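Search this site Go

Print this page | E-mail to a friend

How to clean the smell out of plastic food boxes

When I moved to Trilside I had one cupboard full of lunch boxes, and all of them smelled of old curry. I tried many ways before I found one that works for me. It is slow, but the work itself is small.

What you need: baking soda, white vinegar, a soft brush, a basin and a dry cloth. I buy my baking soda at Haslam in the 300 gram box. Any other is also good.

1. Take the lids off. If there is a rubber seal, pull it out gently with your fingers. Do not use a knife.

2. Wash everything once with normal dish soap and warm water.

3. Mix 2 spoons of baking soda with a little water until you have a paste. Spread it inside the box and also in the corners, where the colour of the sauce likes to stay.

4. Leave it overnight, 12 hours if you have the patience.
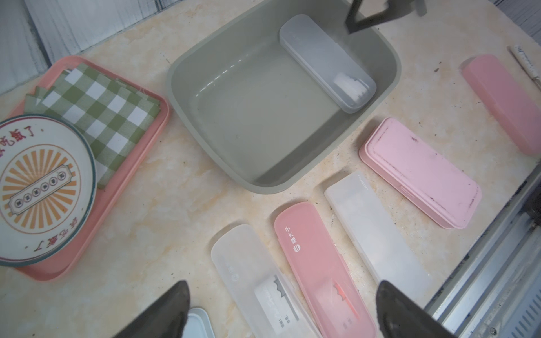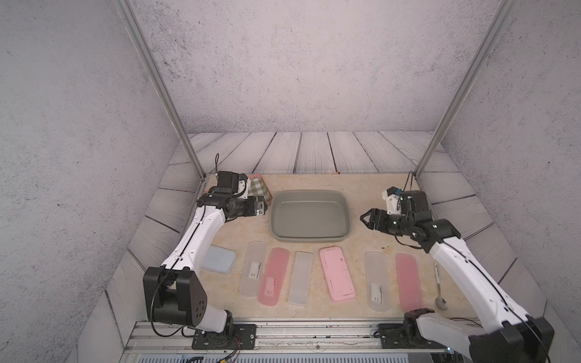
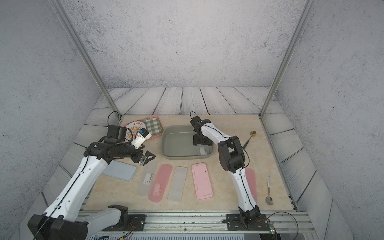
5. Rinse the paste away completely. After this, and not before, wipe the inside with vinegar. When you mix the two together they only make foam and lose their strength.

6. Rinse again and let the boxes dry open for one day. I put mine near the window, but not in strong sun.

For seals, I soak them for 25 minutes in warm water with a spoon of vinegar. A seal with black spots should be replaced. My neighbour boils hers, but I did this once and it became too loose for the lid.

If the smell is still there, repeat from step 3. Very old boxes with many scratches will keep a little of it, and I use those for buttons and screws.

Contact | Copyright Meltgate Home Pages | Back to top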